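Stop teaching robots on clean tables

6 min read

I've been meaning to write this since June and it keeps getting longer in my head so here it is, fast, before a meeting.

The way most people show a robot a task is wrong. Not the tools. The tools are good now. It's the tables. Everybody tidies up first. One cup, one block, nice even light, object in the middle, go. Then we act surprised when the thing falls over in a real kitchen.

I came up on remote control. Headset, two sticks, robot across the room doing a bad impression of my arms. 40 minutes in and my neck was done. You push, it pushes a moment later, you overshoot, you come back. The recordings had all of that in them. All the flinching. And the robot learned the flinching, faithfully, like a kid picking up a parent's accent. I once spent a whole day on a policy that paused above every cup for no reason I could find. The reason was me. I pause above cups when I can't feel them.

So when our group moved to hand-held grippers for the Venen project I was an easy convert. You hold the fingers yourself. You squeeze, they close. No lag, no sticks, and you can feel a paper cup start to give before you crush it. A new person gets decent at it in 30 minutes. With the remote rig I'd say a new person gets decent at it when they quit being new.

But the easier tool brought a lazy habit with it. Because it's quick, people chase volume. Same pick, same place, same clean table, over and over. I did it too. Boltmont, the first set we were proud of, was mostly that. Lovely to look at. Smooth. Nearly useless outside the corner of the office where we made it.

What I want is mess. Ordinary mess, the sort a desk grows by Thursday afternoon. Wrappers under things. A cable looped next to the thing you want so that you might come up with both. Something lying on its side that everyone assumed would be standing. Clear plastic, which is horrible for cameras and which is also everywhere people live. If your robot can't deal with a bottle lying on a crinkly packet then I don't much care what it does with a wooden cube.

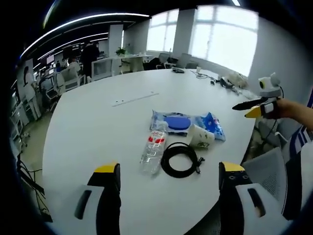
Does a cluttered table make the demonstrations worse?

It makes them slower and less pretty, and you'll throw more of them out. The ones you keep are worth more, because the person had to make choices - which thing first, from what side, how hard - and those choices are what the robot is supposed to be learning.

Back to the argument. The usual objection is that you should start simple and add clutter later. Sounds sensible. In practice later never comes. The simple set gets finished, gets a name, gets a chart, and the chart has a number everyone likes. Then someone adds clutter, the number drops, and now clutter looks like a problem instead of the job. I've watched this happen on two projects. On Zerari we had 12 tasks planned for messy tables and did 2. The rest are still sitting in a spreadsheet with a yellow highlight.

Second objection, from the remote control people, and they have a point. With a hand-held gripper you can do things the robot can't. Your wrist bends ways its wrist won't. You lean over the table, you twist, you sneak in from the side, and then the arm tries to copy you and runs out of joint. Fair. When the task needs the exact body of the exact robot - heavy stuff, tight reach, anything near its limits - teleoperate it. I'd still do that. I'd just do it less than I used to, and on an untidy table also.

And there's a skill in it that doesn't get talked about enough. People think demonstrating is just doing. It isn't quite. You have to do the thing the way you'd do it if you only had two fingers and no sense of humor. No flicking. No nudging with a knuckle. If you'd normally shove the wrapper out of the way with the back of your hand, well, you need to decide what the two-finger version of that shove is and do it on purpose. Two people working the same table teaches you a lot here too, you see your own bad habits in the other person's hands pretty quick.

I'd also pay for this properly. Right now it gets handed to whoever is newest, or squeezed in at the end of the day when everyones tired, and tired demonstrations are sloppy in a dull way that's hard to spot afterwards. Kang was the best set we ever made and the only real difference was that the people recording it had it as their job. Mornings, with breaks, and a say in what went on the table. They picked nastier objects than I would of. Good.

A few things I'd change tomorrow if I ran everything. Don't reset the table to the same layout, just push stuff around and go again. Keep the fumbles where the person recovered, a robot that has never seen a recovery doesn't have one. Quit scoring a set by how many recordings are in it. And leave the trash on the table, some of it anyway.

I know the clean version demos better. I've stood in front of visitors and been glad of the clean version. But I don't want to build a robot for visitors, and if the cost is some ugly recordings and a lower number on the chart through the fall, fine, I'll take the lower number. Meeting started four minutes ago.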